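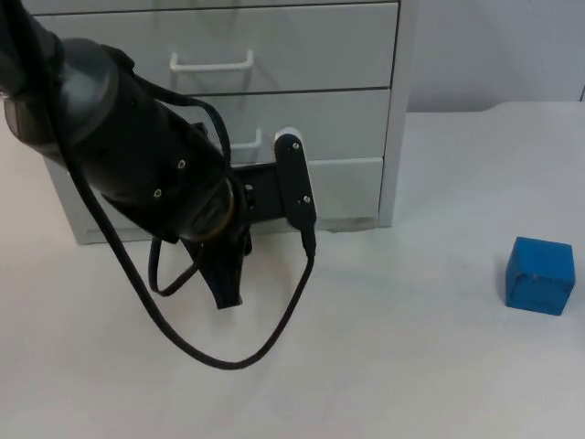 3. Setting Up Travel Safety Alerts

Welcome back! By now you should have Clorgate installed and your trip entered, so we can get to the part most people buy it for – hearing quickly when something goes wrong at the place you're headed.

1. Open the Trips page and pick the trip you want to watch.

2. Tap Alerts, then Add Place. Type the name of the town or resort and wait for the list to fill in (it can be a bit slow on hotel Wi-Fi, so give it a moment).

3. Choose the kinds of news you'd like: illness, crime, storms, or official travel warnings. You can pick them all, but you may find your phone buzzing more than you'd enjoy on the beach.

Note: Early news reports are often incomplete, and causes of an illness or a death can take weeks to confirm. Alerts marked Unconfirmed come from a single report.

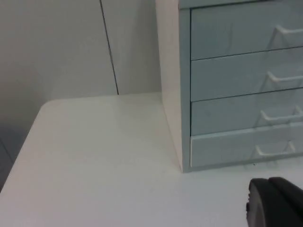 4. Set your watch period. Alerts start 21 days before you leave and stop when you get home, unless you change the dates yourself.

5. Add a contact under Share With, so that a family member gets the same messages you do. They'll need to accept the invitation within 28 hours.

6. Press Save, and look for the green check mark next to your trip.

CAUTION: Clorgate does not call for help. If you feel sick or unsafe, contact local emergency services first, then your hotel desk and your embassy.

To turn alerts off, go back to the Alerts page and slide the switch to the left. Your saved places will still be there next time.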